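Leonilde Vilela
2026-06-16

1/14
Right, a long one about snack shelves, because several of you asked after I grumbled about ours and I have now had more thoughts on the matter than any sensible person should. Put the kettle on. It's mostly about a clear stand, a plastic basket and what happens to little cartons when you turn your back on them.

2/14
Some background for the newcomers (hello!). I look after the drinks and nibbles corner at Kulano, where people come in for an afternoon of mending or drawing or whatever the class happens to be. It has always lived in one deep cupboard, and the deep cupboard has always been a disgrace. Juice at the front, more juice behind it, and somewhere at the very back a packet of biscuits from January.

3/14
So I gave in and bought one of those see-through acrylic display stands, the sort you get in shops by the till, with thin walls and slots for the shelves. I'd been looking at them in Fendia for months and talking myself out of it every time – they do look a bit much on their own in the shop, don't they, like something for perfume.

4/14
It goes on the big brown table, up towards the far side, and the basket sits next to it. I tried the stand near the front first and kept catching it with my sleeve when I reached over for the sugar, so back it went. If you've a deep table, use the depth! I had been treating that far stretch as somewhere for post to pile up.

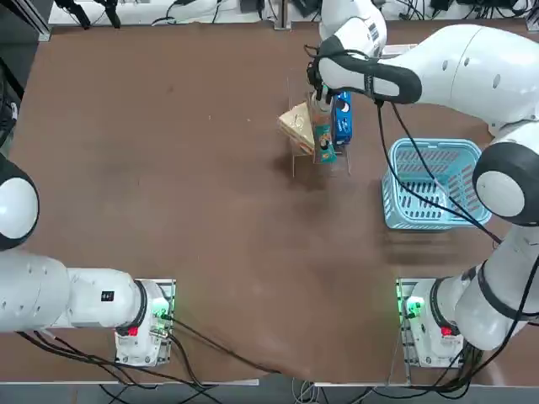
The stand at the far side of the table, light blue basket beside it.

5/14
A word for the basket, which is only a plain light blue plastic one and has outlived several much smarter ones I've had. The slots along the sides are what I like. You can see what's down there without tipping the whole lot out, and crumbs fall through where you can get at them with a cloth, instead of setting into the corners like cement.

6/14
My rule now is that the basket is for things on their way somewhere. Shopping goes into the basket, basket goes to the table, and things come out of the basket and into the stand in one go. What I used to do was unpack half of it, get called away to find somebody a thimble, and come back to a half-full bag that then stayed on a chair until the following week.

7/14
Now, cartons. Tall narrow ones want to be upright with the front facing out, and they want something either side of them or they lean. I know that sounds fussy. But a row of leaning cartons looks half empty even when it's full, and then somebody kindly buys more, and that's how we ended up with enough apple juice to float a boat.

8/14
Put the colours where they can be told apart, too. I had all the greeny-blue packs together at first because it looked lovely, and of course everyone picked up the wrong one, made a face and put it back in a different place. A blue box beside a teal one is about as close as I'd go. Put two nearly matching teals side by side and you're asking for it.
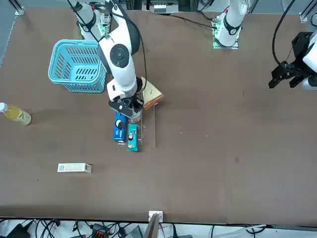
9/14
Small boxes I stand on end as well, if they'll have it. They take up so much less room, and you can read the front without picking anything up. The squat ones that won't stand can go flat on the bottom shelf. I did try propping them against the side of the stand and I don't recommend it, they slide down in the night and you find them in a heap.

10/14
Cleaning the acrylic, as I've been asked twice already. Lukewarm water, a tiny drop of washing-up liquid, a soft cloth, and then a second soft cloth to dry. Please don't use kitchen roll! I did a whole side of my old one with kitchen roll and a good deal of enthusiasm, and it had a sort of fog on it ever after. No glass spray either, I'm told, though I haven't tested that and don't mean to.

11/14
Do your shelves before you fill it, by the way. They slot in easily enough, but you have to get both sides level, and if you're doing it with cartons already underneath you will knock the lot over. I leave a tall gap at the bottom and a shorter one above. Ours would take 6 of the little cartons comfortably, and I stop there even when there's a seventh looking at me.

12/14
Somebody asked about the table. It's just the big reddish-brown one, matt, bit scuffed, and I've grown fond of it. The smudges show less than they did on the white table we had at Mendes, where every ring from every mug was there for all to see. I wipe it down with the same washing-up water after I've done the stand and call that a job finished.

13/14
What I haven't solved is the spares. The stand only holds what's out, and the rest is still in the deep cupboard, being a disgrace in private. I've been thinking of a second basket, same kind, on the cupboard floor, so it could be pulled out like a drawer. Has anyone done this? Does it scratch the cupboard? I'd want a different colour so that I don't muddle the two, and the shop in Kurnon had a yellow one that was rather cheerful.

14/14
Anyway, do send me your own corners, tidy or otherwise, I read every one even if I'm slow to answer. And if you know of a biscuit that stands up on its own in the packet without being leant on something, I'd be very glad to hear its name. I'm off to do the mugs.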